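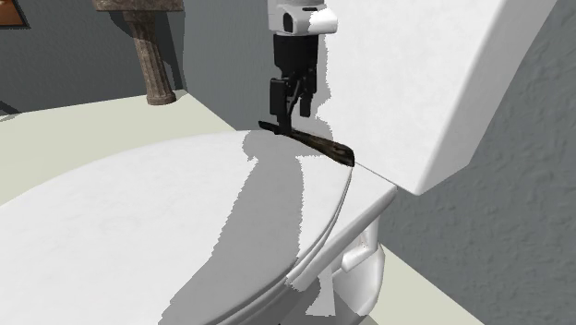 Soudabeh Bahrami gere o orçamento de equipamento da Zindow, empresa de limpeza técnica que prepara a compra dos primeiros braços robóticos para instalações sanitárias. A decisão está marcada para junho e, até lá, todo o trabalho decorre em simulação.

«O braço é a linha mais visível da proposta, mas não é a que mais varia», explica. «O que varia são as pinças, os dedos de substituição e as horas de integração.» O caderno de encargos prevê 14 unidades, com uma reserva de 1.000 euros por unidade para consumíveis no primeiro ano.

Hubert Wysocka, responsável pelos ensaios, definiu 100 execuções por tarefa como mínimo antes de qualquer encomenda. Na manipulação de objetos junto à sanita, a versão atual completou 74. «Com esse valor não assino», diz. «A zona das dobradiças da tampa deixa pouca folga entre os dedos e o autoclismo. Ou mudamos a geometria da pinça, ou mudamos a trajetória do punho – a segunda opção é mais barata.»

A simulação tem limites que Bahrami inclui na folha de cálculo como risco. O atrito da cerâmica, por exemplo, é um parâmetro estimado. «Reservei verba para repetir os ensaios em bancada. Se sobrar, passa para formação.»

Quanto ao fornecedor, a Gidton propõe aluguer com manutenção incluída e a Najafi apenas venda. Wysocka prefere alugar duas unidades e adiar as restantes. Bahrami ainda aguarda a tabela de peças da Najafi, pedida a 25 de maio.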